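3.2 Household Storage and the Sorting of Small Goods

The second part of the survey dealt with how people keep small goods at home once they have been bought. Earlier work in Travoston treated storage as a matter of floor space. Pringle argued that this misses most of what goes on in a kitchen or hallway, where the same shelf may serve several people with different habits. We follow her approach and take the surface, and not the room, as the unit of study. A surface is any flat area at or above knee height on which a member of the household sets things down at least once a day.

Questionnaires were sent to 1,000 addresses in Travoston and 1,000 in Merer. Usable replies came from 1,017 households across the two towns. A smaller group of 118 households agreed to a home visit in June, during which an interviewer asked the person who did most of the tidying to talk through each surface in turn. Visits were arranged by telephone and were not repeated. Households that had moved within the past year were kept in the sample but are reported separately in Section 3.4.

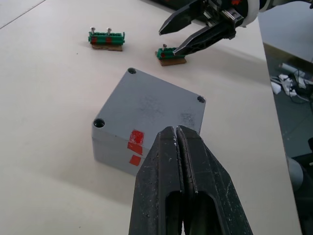 Replies to the open question on lidded boxes were longer than we had planned for. Many respondents drew a line between a box that is "for something" and a box that is simply there. The first kind tends to stay where it was put. The second kind moves from surface to surface, and its contents change with it. Several respondents in Merer used the local word Kütt for the second kind, and we keep the term in what follows. A Kütt may hold keys, string, spare fuses, or nothing at all. Its owner can usually say where it is but often cannot say what is in it.

The difference matters for how the replies were coded. In the first round, both coders placed all lidded boxes under "containers." Lennox then proposed splitting the category by whether the respondent named a purpose without being asked. The split was adopted, and the Travoston replies were coded again from the start. Disagreements were settled by discussion. Where the two coders could not agree, the reply was marked as unclear and left out of the tables, though it remains in the count of households.

Rows of goods along the back of a table or counter were the second pattern of interest. Respondents described these rows as a way to keep the front of the surface free for work. The row was seldom planned. Items were pushed back to make room and then stayed, and tall items were said to hide short ones.

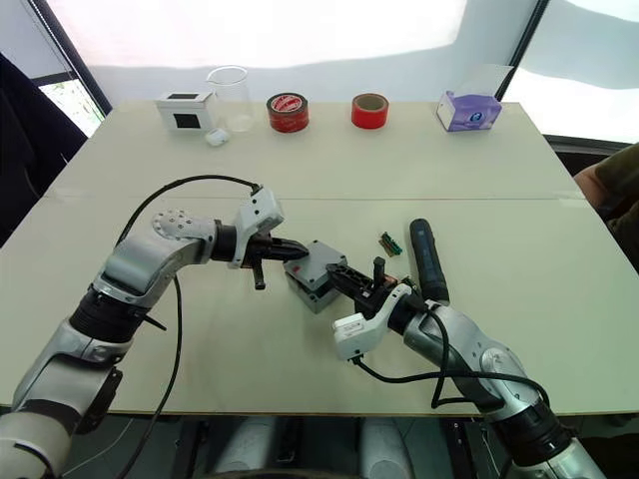 Figure 4. Everyday objects in a row along the far edge of a white tabletop.

Older respondents were more likely to say that the order of the row should not be changed by others. Younger respondents more often said that they did not know whether it had an order. The Flurano scale of household agreement, which was given at the end of the interview, did not separate these two groups clearly. We return to this point in Section 5, where the replies of couples living together are compared.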